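Questions I Get About My Tablecloths

I started Tanero out of my spare room, mostly because I couldn't find a plain square tablecloth that fit my own table. Now I get the same handful of questions most weeks, so I've put my answers on one page. If yours isn't covered, write to me and I'll add it.

What size should I order?

Measure the top of your table first, then decide how far you want the cloth to hang. I like an 8-inch drop for everyday meals, so you'd add 16 inches to each measurement. For a dressier look go to 12 inches or so, but try sitting down with a towel over the edge before you commit. Long drops end up in your lap!

My table is an odd size. Can you make one to fit?

Yes, and I love doing these. Send me the length and width and tell me if the corners are rounded. Custom cloths take 30 days and I can't take them back unless I've made a mistake.

What's the difference between the Au and the Bida?

The Au is my lighter cloth, a cotton and linen mix with a narrow hem. It wrinkles if you look at it wrong, but it dries fast and gets softer every time you wash it. The Bida is all cotton, heavier, and has a wide hem with mitered corners. I use the Bida at home because I have a cat and it stays put a little better.

Will it shrink?

A bit, the first time. I wash all my fabric before I cut it, so most of the shrinking has already happened, but a hot dryer will still find another half inch somewhere. Wash warm, dry low, and take it out while it's slightly damp.

Do I have to iron it?

I don't – well, not in the summer. Smooth it over the table damp, pull the corners, and leave it alone for an hour. For holidays I do get the iron out, and I do the middle first and work toward the hem.

How do I get red wine out?

Blot it, don't rub. Then cold water from the back of the stain, a little dish soap, and wait before you wash it. Check before it goes in the dryer. Old grease spots are harder and I've lost a few cloths to salad dressing myself.

Which color hides stains best?

Anything mid-toned. The pale blues are my best sellers and they're pretty forgiving with water marks, but coffee will show.

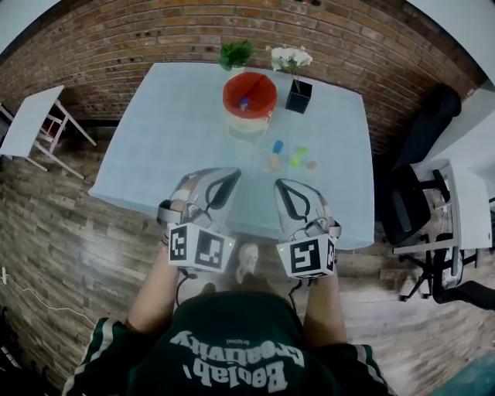 A pale blue-white cloth on a square table.

Where do you ship?

Anywhere in the US. Orders go out with Inport every Tuesday, so if you order on a Wednesday you've got the longest wait – sorry! Shipping is free if you buy 2 or more.

Can I return it?

Sure, if it's a standard size and you haven't washed it. You have 30 days. Fold it however you like, I'm going to refold it anyway.

Do you make napkins?

Starting in October, in sets of four, in the same colors as the Bida.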